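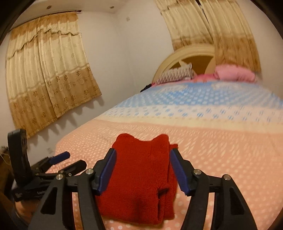
# タオルのたたみ方と手入れ よくある質問

Koltierの店頭とメールでよく受ける質問をまとめたページです。色もののバスタオル、フェイスタオル、大判タオルについて書いています。シーツと枕カバーは別ページにあります。

最終更新:2019年11月1日

## たたみ方

### ベッドの上でたたんでもいいですか

かまいません。大判のタオルは食卓では端が垂れてしまうので、ベッドのほうが楽です。掛け布団をかけたままだと表面がふくらんで折り線がずれやすくなります。先に布団の表面を手でならしておくか、布団を足元に寄せて、マットレスの平らなところを使ってください。

パイル地のタオルは寝具の糸くずを拾います。毛足の長い毛布の上は避けたほうが無難です。

### 基本のたたみ方を教えてください

バスタオルの場合は次の順です。

1. 長い辺が手前になるように広げ、四隅を軽く引いて形を整える
2. 左右の短い辺を合わせて二つに折る
3. もう一度同じ向きに折る
4. 縦に三つ折りにする
5. 輪になった側を手前にして置く

フェイスタオルは3を省きます。大判タオルは3のあとにもう一度折ってから三つ折りにします。

三つ折りが苦手な方は四つ折りでもかまいません。棚の奥行きが浅いと四つ折りのほうが収まることもあります。

### たたむと上の端がでこぼこになります

内側の層が外側より余っていると、折り山が片方だけ盛り上がったり、真ん中がへこんだりします。折るたびに中心から外へ向かって手のひらで空気を抜いてください。最後にまとめて押さえても、中の層はなかなか動きません。

それでも山が二つできるときは、縫い代の厚みが重なっている場合があります。三つ折りの一折り目を指一本分だけ短くすると、縫い代どうしがずれて平らになります。

ふだん使いのものなら、多少のでこぼこは直さなくて大丈夫です。店でも、在庫棚のタオルは見本棚ほどきっちりとはたたんでいません。

### 横から内側の層がはみ出します

二つ折りの時点で端がそろっていないことがほとんどです。洗濯を重ねたタオルは長方形からわずかにゆがんでいるので、四隅を全部合わせようとすると別の場所が余ります。

手前に見せたい側を一か所決めて、そこだけそろえてください。余りは奥側に逃がします。はみ出した部分をあとから折り込むと、そこだけ厚くなって積んだときに傾きます。

### 立てて収納できますか

できます。三つ折りのあと、さらに半分に折り、輪を上にして引き出しに入れてください。薄手のフェイスタオルは一枚では倒れるので、隣のタオルと支え合うくらいの枚数を入れます。詰めすぎるとパイルが寝てしまいます。手を差し込めるくらいのすき間を残してください。

Flemerarシリーズは厚みがあるため、浅い引き出しでは輪の部分が上の板に当たることがあります。その場合は積んで収納してください。

### くるくる巻くのはどうですか

旅行かばんに入れるときや、かごに立てて置くときには向いています。巻きがゆるいと真ん中から崩れるので、最初のひと巻きだけきつめにします。

長くしまっておくタオルには勧めていません。巻いた内側に折りじわが細かくつき、広げたときに端が丸まります。

## 洗濯と色落ち

### 赤いタオルは色が落ちますか

はじめの数回は落ちます。赤、紺、こげ茶はとくに出やすい色です。使い始める前に一度、単独で水洗いしてください。その後も三回目くらいまでは白いものと分けることを勧めています。

すすぎの水に色がつかなくなったら、近い色の洗濯物と一緒に洗えます。白いシャツと一緒にするのは、しばらく使ってからでもやめておいたほうが安心です。

### 白や淡い色の寝具の上に置いても色移りしませんか

完全に乾いていれば、たたむ間だけ置く程度で色が移ることはまずありません。気をつけたいのは湿っているときです。生乾きの濃い色のタオルを淡い色の掛け布団カバーに重ねたまま一晩置き、跡が残ったという相談を受けたことがあります。

色が移ってしまったら、乾かす前にぬるま湯と普段の洗剤でもう一度洗ってください。乾燥機にかけると落ちにくくなります。漂白剤はカバー側の表示を確認してからにしてください。

### 柔軟剤は使えますか

使えますが、毎回は必要ありません。続けて使うと水を吸いにくくなることがあります。吸いが悪いと感じたら、二、三回、柔軟剤なしで洗ってみてください。

### 毛羽が出ます

新しいパイル地のタオルは毛羽が出ます。洗濯ネットに入れるとほかの衣類につきにくくなりますが、小さいネットに押し込むとすすぎが足りなくなるので、たたまずに入る大きさのものを選んでください。

乾燥機を使う方は、毎回フィルターを掃除してください。最初のうちは驚くほどたまります。

### パイルの糸が一本飛び出しました

引っぱらず、はさみで根元から切ってください。パイル地は切ってもそこからほつれていくことはありません。端の縫い糸がほどけている場合は別で、こちらは早めに縫い止める必要があります。購入後の縫い糸のほつれは店で直しますので、お持ちください。

### 乾いたらごわごわになりました

干す前に、短い辺の両端を持って強めに十回ほど振ってください。寝たパイルが起きます。日差しの強いところに長く出しっぱなしにすると硬くなるので、乾いたら早めに取り込みます。

二月ごろの室内干しでは、乾くまでに時間がかかって同じように硬くなることがあります。竿一本に掛けるときは前後の長さをずらし、間に風が通るようにしてください。

## しまい方

### すぐにたためないときはどうすればいいですか

山にして置いておくより、二つ折りだけして椅子の背かベッドの端に掛けておくと、あとが楽です。しわがついてしまっても、タオルなら次に洗えば取れます。アイロンは不要です。パイルがつぶれます。

### 棚に積むのは何枚までですか

厚手のバスタオルなら六枚を目安にしてください。それ以上になると下のほうが取り出しにくく、取り出すたびに上の山が崩れます。下のタオルのパイルもつぶれます。

洗ったものは下に入れ、使うときは上から取ります。下に差し込むのが面倒であれば、山を二つに分けて交互に使う方法もあります。

### においがつきました

乾ききる前にしまった可能性が高いです。縁の縫い目と、ブランドタグの裏を触ってみてください。真ん中が乾いていても、そこが湿っていることがよくあります。

一度においがついたタオルは、洗剤を増やすより、お湯でつけ置きしたほうが取れます。温度は洗濯表示の上限までにしてください。濃い色のものは、つけ置きの間に色が出るので単独でお願いします。

### 季節外の大判タオルの保管方法は

よく乾かしてから、折り目を減らして大きめにたたみ、重いものの下に入れないようにします。圧縮袋は使えますが、開けたあとに一度洗わないとふくらみが戻りません。ビニールの買い物袋に入れたままの保管は避けてください。

## 商品と注文

### 扱っているシリーズの違いは何ですか

| シリーズ | 厚み | 向いている使い方 |
|---|---|---|
| Flemerar | 厚手 | 風呂上がり、冬場 |
| Khalaf | 中くらい | 毎日の洗い替え |
| Turer | 薄手 | 旅行、部屋干し |

三つとも綿のパイル地で、色はほぼ共通です。Turerにはこげ茶がありません。

迷っている方には、まずKhalafを一枚使ってみることを勧めています。厚いほうがよければFlemerar、乾きの速さが気になればTurerを次に選んでください。

### 値段を教えてください

Khalafのバスタオルが1920円、フェイスタオルが700円です。Turerのバスタオルは1338円です。いずれも税込です。Flemerarは色によって違うので、商品ページを見てください。

### 送料はかかりますか

フェイスタオル二枚までは封筒で送ることができ、196円です。封筒に入れるため、店頭のものよりも細かく折ってあります。届いたら広げて一度洗ってください。折りじわは残りません。

バスタオルは箱での発送になり、送料は地域ごとに違います。注文画面で住所を入れると表示されます。

### 届いた色が写真と違って見えます

パイル地は毛の向きで濃さが変わって見えます。手でなでる向きを変えてみてください。赤は電球の明かりの下で橙寄りに、日陰では暗めに見えます。できれば昼間の窓辺で確認してください。

それでも思った色と違う場合は、洗う前であれば交換できます。同じ色を買い足すときは、染めの時期によって少し差が出ることをご了承ください。使い込んだものと新品を並べたときの差は、交換の対象になりません。

### 返品と交換の期限は

到着から二週間以内に連絡をください。未使用、未洗濯で、タグがついているものに限ります。たたみ方は問いません。元どおりにたたみ直そうとして苦労されたという手紙が入っていることがありますが、そのまま箱に入れていただいて結構です。

縫い目の不良については、洗ったあとでも受け付けます。

### ギフト用にたたんでもらえますか

できます。注文時の備考欄に「ギフト」と書いてください。リボンではなく紙の帯をかけます。帯の色は生成りだけです。

バスタオルとフェイスタオルを組み合わせる場合は、バスタオルを下にして、幅をそろえてたたみます。三枚以上になると帯が回らないことがあるため、二つに分けることがあります。

### たたみ方を直接教えてもらえますか

店頭でお声がけください。混んでいなければ、その場でお見せします。ご自宅のタオルを持ってきていただいてもかまいません。他店のものでも大丈夫です。棚の幅と奥行きを測ってきていただくと、それに合わせた折り方を一緒に考えられます。

## 問い合わせ

ここにない質問は、問い合わせフォームから送ってください。洗濯と手入れについてはOrysia Stasiv、注文と交換についてはSanaa Kabbajが返信します。しみや色移りの相談では、タオルの色とシリーズ名、使った洗剤、乾燥機にかけたかどうかを書いていただけると、やりとりが一度で済みます。

返信は通常、二営業日以内です。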